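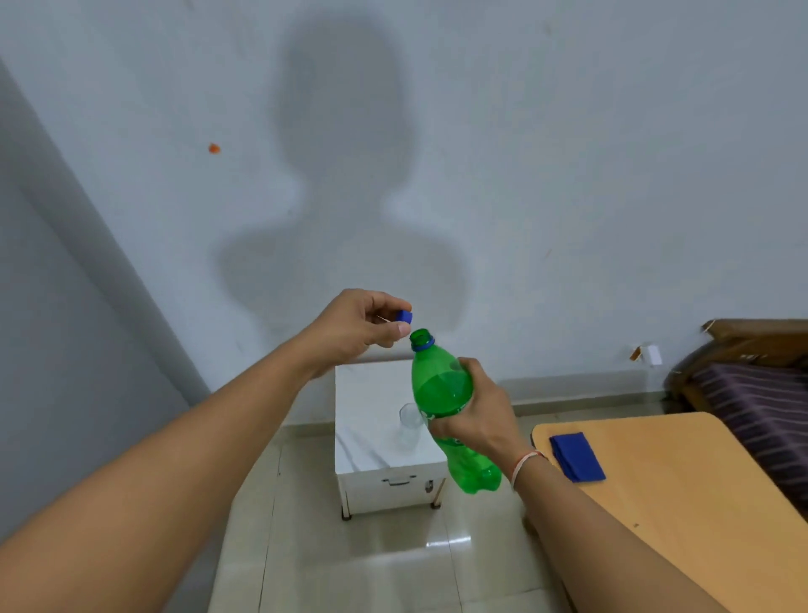

October, evening, still in the back room with the window open

Third ginger bug batch. Writing this up before I forget which jar was which, because last time I trusted my memory and we all know how that went (sorry, Annelies).

Batch B is the Kamolrat recipe, the one with the long simmer and the lime leaf. Batch C is my own mess, same ginger but grated with the skin on, and half the sugar swapped for the dark stuff from the shop in Hisville. Both got 50 ml of starter per bottle and went up on the shelf over the radiator at lunchtime. I meant to put C on the cool shelf for comparison and just didn't. So the shelf question is still open. Next time!

The starter itself is in a great mood. It fizzes when I stir it and smells like bread and pears. I fed it a spoon of sugar and a spoon of ginger at 8 in the morning and by noon it was climbing the glass. Vesela thinks I'm overfeeding. She keeps hers in the fridge and feeds it when she remembers, and her last lot was better than mine, so maybe I should shut up and listen.

Notes on Batch A, the one we opened:

Too sweet. Nice prickle on the tongue but it goes flat in the glass almost right away. Annelies gave it a 6 and Vesela Vukčević gave it "fine", and I'm putting that down as a 5. I liked it more than either of them did, with ice. There's a cooked ginger taste at the back that I want gone. I think it comes from boiling the ginger hard for 30 minutes when the recipe says a bare simmer, and I did wander off to take a phone call.

Sediment was okay. Poured slowly, the last inch stays put. I didn't strain it through the cloth this time and couldn't tell the difference, so I'm dropping that step and saving myself a sticky sink.

Sugar: went in at 12 percent by weight. I'd come down to nine for the next one and see if the bug still has enough to chew on. Vesela says seven. Annelies says leave it alone and fix the lime first - she's probably right that it needs more acid, it just sort of lies there. Tried a squeeze of lemon in my own glass and it woke right up.

Water is the other thing. The Dolthorpe tap water tastes of swimming pool this week. I let a bucket stand overnight for B and C, and used it straight from the tap for A, so there's one more thing I changed without meaning to. Ugh. Somebody please make me change ONE thing at a time.

To do:

Get more ginger, the young thin-skinned kind if they have it
Label the lids as well as the shelf, the tape on the shelf keeps peeling
Ask at Grernier if they sell pH strips in the small pack
Return Annelies's funnel (it's in my bag, I keep carrying it home and back)
Squeeze B and C before breakfast, and if they're hard move them to the fridge right away

Fridge is nearly full, by the way. The big pot of kraut has the whole bottom shelf and I'm not moving it until it's done. Could somebody claim the jar of something orange on the top shelf? No label, very firm lid.

Later, 9:40: B is already firm. C still soft. Going home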